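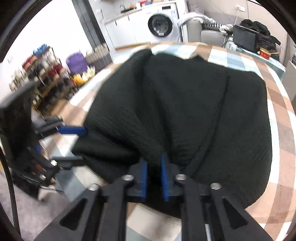
Folding and storing heavy knits at the end of winter

Ridport Home Notes > Laundry > Knitwear

These instructions cover thick jumpers, cardigans and other ribbed knits that are going away until next year. They also cover the bag of odds and ends that usually builds up while the job is being done. The method was written for a small flat where the washing machine is in the kitchen and the table is the only large flat surface, but it works in a separate laundry as well.

Allow an afternoon for the washing and a day or two for drying. The folding takes very little time.

What you need

A table with a clean cloth on it
A bucket or tub that holds at least 7 litres
Liquid wool wash (we use Morard, unscented)
Kitchen scales
Two old bath towels
A flat drying rack
A tape measure
A fabric comb or pill shaver
Cotton storage bags or a lidded box
A sturdy paper bag for things leaving the house

Step 1. Clear and cover the table

Wipe the table down and dry it before the cloth goes on. A checked cloth is handy, as the lines give you something to square the garment against later. Round tables are fine for this, although the sleeves of a large jumper may hang over the side. Keep the body of the garment in the middle so the weight isn't pulling on the shoulders.

Take off rings and bracelets. A loose claw setting can pull a loop out of a rib in a second.

Step 2. Check the knit

Put the garment down in a heap and work through it a section at a time. Pinch up a fold, look at both sides of the fabric, let it drop and move along to the next. Bunched fabric shows thin spots better than fabric laid flat, particularly in dark greens, navy and black. Do this in daylight if you can.

Look for:

Pulled loops
Small holes, especially under the arms and near the hem
Seams that have started to open
Food marks on the cuffs and front
Gritty or sandy patches, which can be a sign of insect activity

Run each seam between your thumb and finger from one end to the other. If the stitches shift apart, mark the place with a safety pin and repair it before washing. An open seam in a heavy knit gets longer in the water.

Pulled loops should never be cut. Turn the garment inside out and draw the loop through to the back with a crochet hook, then stretch the fabric gently each way until it settles.

Step 3. Read the label

The care label overrides anything on this page. If it says dry clean only, brush the garment, air it and take it to the cleaner.

If the label has been cut out or has faded, treat the garment as wool and wash it by hand in cool water. Acrylic and cotton knits will come to no harm from being washed that way.

Step 4. Weigh it dry

Put the garment on the kitchen scales and write the weight down. Anything over 500 g dry should be washed on its own. Lighter pieces can go in together if the colours are close. The note is also worth having next year, when you are trying to remember which jumpers could share a load.

Step 5. Wash

By hand

Fill the tub with 7 litres of cool water and add the wool wash according to the bottle. Mix it through before the garment goes in. Press the knit under the surface and leave it for 15 minutes. Squeeze gently two or three times. Don't rub, wring or lift it by the sleeves.

Tip the water out while supporting the garment with your other hand. Rinse in fresh water at the same temperature until no suds come out when you press. Some wool washes are sold as no-rinse, in which case skip this part.

By machine

Only use the machine if the label allows it. Turn the garment inside out and put it in a mesh bag. Choose the wool or delicates program, cold, with a low spin. A front loader is generally kinder to knits than a top loader with an agitator. Many machines reset to their own default spin when the program is changed, so check the display again before pressing start. A spin of 1,000 is too fast for a hand knit.

Take it out as soon as the cycle ends. Wet wool left in the drum takes on creases that are hard to steam out.

Step 6. Press out the water

Lay one towel flat. Put the garment on top, arms in, and roll the two up together from the hem. Lean on the roll with your forearms. Unroll, swap to the second towel and do it again. A thick rib may need three goes.

Use towels that have been washed many times. New ones shed, and black fluff on a cream jumper will take you an evening to pick off.

Step 7. Dry flat

Shape the garment on the rack. Close the ribbing at the cuffs and hem by pushing it together with your fingers. Measure across the chest with the tape – if it was 50 cm before washing, ease it back to 50 cm now while it is damp. It won't move once it has dried.

Keep the rack out of direct sun and away from the heater. Turn the garment over when the top side feels dry. Thick seams and the underarms are always last, and a knit that feels dry everywhere else can still be damp there. If in doubt, give it another night.

Step 8. Remove pills

Do this on the table when the garment is completely dry. Hold the fabric taut with one hand and draw the comb in one direction. Pills collect at the sides of the body, the inside of the sleeves and wherever a bag strap has been rubbing. Go lightly over ribbing, and comb along the ribs only.

Step 9. Fold

Lay the garment face down.
Smooth it from the centre out, and line the hem up with the checks on the cloth.
Fold one side in to the middle of the back, then fold the sleeve down along it.
Repeat with the other side.
Fold the bottom third up, then fold again to meet the collar.
Turn it over.

Heavy knits should be stored with as few folds as will fit the box. Don't hang them. The shoulders will drop and there is no good way to bring them back.

Step 10. Put away

Cotton bags are best for wool. A lidded box is also fine if everything going into it is dry. We use the medium Stekideo box, which takes four heavy jumpers or seven light ones. Put the heaviest at the bottom, and don't press down to get one more in.

Cedar blocks help a little with moths but need sanding each year to bring the scent back. Cleaning is what does most of the work, as larvae go for skin oils and food marks before they go for fibre.

Step 11. Pack up what is leaving

Have a strong paper bag open on the floor or a low shelf while you sort. Kraft bags with twisted paper handles stand up well and don't slump the way plastic does. Boxes and other things with corners go in first, and towels and soft items are laid over the top, where they keep everything from shifting.

Old towels are worth keeping apart from clothing. Op shops vary in what they take, and worn towels are often better offered to an animal shelter. Ring first.

Don't carry a loaded paper bag by the handles alone. Put a hand under the base, and fold the handle loops inward when the bag is standing so they don't catch as you walk past.
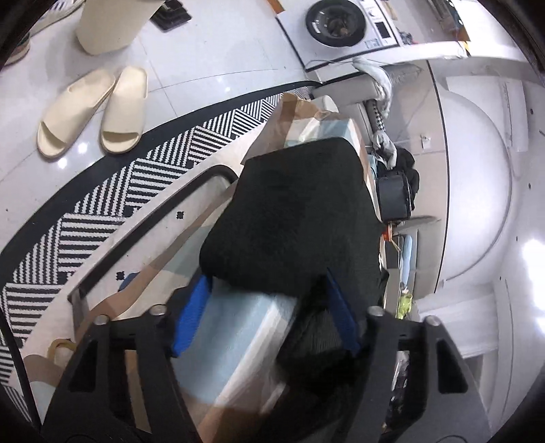

Page last updated: October. Changes: Step 11 added, spin advice in Step 5 reworded.

Common problems

The jumper has grown in the wash. Wet it again in cool water, press it out in towels and push it back to shape on the rack, working from the hem up. Superwash wool is the usual culprit and may need a short tumble if the label permits it.

The jumper has shrunk. Slight shrinkage can be eased. Soak it in cool water with a little hair conditioner for half an hour, press out the water and stretch it by hand a little at a time. Felted wool can't be recovered, but it makes good pot holders.

The knit smells damp after storage. Air it flat for a day, indoors, near an open window. If the smell stays, wash it again and check the box for moisture.

Dye has come out in the water. Some loss is normal with dark greens and reds in the first few washes. Keep rinsing until the water is clear, and use dark towels for the pressing.

There is fluff all over it. Wait until it is dry and use a clothes brush. Sticky rollers leave residue on wool.

Working in a shared kitchen and laundry

Do the knits before cooking, or leave a few hours after. Wool picks up frying smells quickly and drying racks in a kitchen will catch all of it. Wipe the bench above the machine before you put clean washing on it, and shift food packets to the far end.

Keep the floor in front of the machine clear of shoes and mats while you are carrying wet washing. Water on a glossy floor is hard to see. If you use a rug nearby, check that it has a non-slip backing.

Stores

Morard wool wash in the large refill is usually stocked at the Lindsay Street hardware in Ridport, on the bottom shelf near the mops. They cut cedar blocks to size on Tuesdays.

Related pages

Repairing an open side seam
Washing towels without losing absorbency
Cleaning the door seal on a front loader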